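4. Evaluación del kit bimanual Donik

4.1. Material y condiciones de montaje

El kit Donik, comercializado por Flostwood, se ofrece como un conjunto cerrado para laboratorios que quieren empezar a trabajar en manipulación con dos brazos sin diseñar su propia plataforma. El precio de catálogo no se discute en este artículo. Nos limitamos a lo que puede medirse en un puesto de trabajo corriente y a la documentación entregada con la versión de mayo.

El montaje se hizo en el laboratorio de Drallville siguiendo el manual del fabricante. Dos de los autores completaron la instalación y la calibración inicial en casi 4 horas, sin contar la actualización del controlador. El manual supone que el usuario conoce la secuencia de arranque de los brazos y no la repite en el capítulo de seguridad, lo que obliga a consultar dos apartados a la vez. Los soportes de las pinzas encajaron sin mecanizado adicional. El par de apriete recomendado figura solo en la versión inglesa.

Como referencia se utilizó el puesto de Gerlach, descrito en la sección 3, con el mismo protocolo de tareas y el mismo criterio de éxito. No se modificaron los parámetros de fábrica del Donik salvo el límite de velocidad cartesiana, que se redujo para igualarlo al del sistema de referencia.

4.2. Tarea de recogida y apilado de cuencos

La tarea consiste en recoger los cuencos repartidos sobre la mesa y apilarlos en la zona central. Se eligió porque obliga a coger un borde delgado y curvo con dedos paralelos y porque los dos brazos comparten una parte del espacio de trabajo. La posición inicial de los cuencos se sorteó en cada ensayo dentro de un área delimitada por software. Un ensayo se considera válido si la pila queda estable al retirarse ambas pinzas – no se exige que los bordes estén alineados.

Se registraron 1112 ensayos, repartidos entre las dos plataformas. En la figura 1 los dos brazos trabajan sobre los cuencos, con la pinza izquierda junto al azul y la derecha delante del rosa.
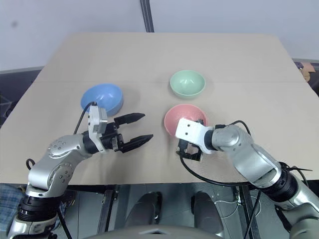

Figura 1. Tarea de cuencos con los dos brazos y pinza izquierda paralela de dos dedos.

Flostwood, consultada sobre una versión preliminar de esta sección, respondió que el kit no está pensado para apilar objetos de pared fina con los dedos de serie y que para ese uso recomienda el juego de dedos blandos, que se vende aparte. Añadió que el límite de velocidad reducido «penaliza al planificador», ajustado en fábrica para movimientos más rápidos, y pidió que se hiciera constar.

Se hace constar. El catálogo que acompañaba al equipo, sin embargo, incluye la vajilla entre los objetos admitidos y no menciona los dedos blandos en ese apartado. En cuanto a la velocidad, se repitió un bloque de 55 ensayos con el límite original. La duración media de cada ciclo bajó, como era de esperar, y la proporción de ensayos válidos no cambió de forma apreciable. Con un bloque de este tamaño no puede descartarse una diferencia pequeña.

4.3. Fallos observados

El fallo más frecuente en el Donik fue el deslizamiento del borde durante la elevación, sobre todo cuando el cuenco se cogía inclinado. El segundo en frecuencia fue la parada de protección por proximidad entre brazos. Esta parada es conservadora: se activa también en trayectorias que el simulador del propio kit da por buenas, y la distancia de activación no puede cambiarse desde la interfaz gráfica. Sí puede cambiarse en el fichero de configuración, aunque el manual no lo explica y tuvimos que preguntarlo al servicio técnico, que contestó en 2 días laborables.

El cableado exterior merece un comentario aparte. En las posturas con la muñeca muy girada, el cable de la pinza limita el giro antes que la propia articulación, y el planificador no lo tiene en cuenta. En el puesto de Gerlach el cable va por el interior del antebrazo y este fallo no aparece. Una restricción adicional en el último eje lo evita, a costa de perder algunas posturas de agarre en las esquinas de la mesa.

4.4. Alcance de los resultados

Los resultados corresponden a una sola unidad del kit y a un único tipo de objeto rígido. No se probaron los dedos blandos ni el módulo opcional de control de fuerza, y las mediciones de repetibilidad se hicieron sin carga. Los ensayos con objetos deformables se presentan en la sección 5 con los mismos parámetros, incluida la restricción del último eje.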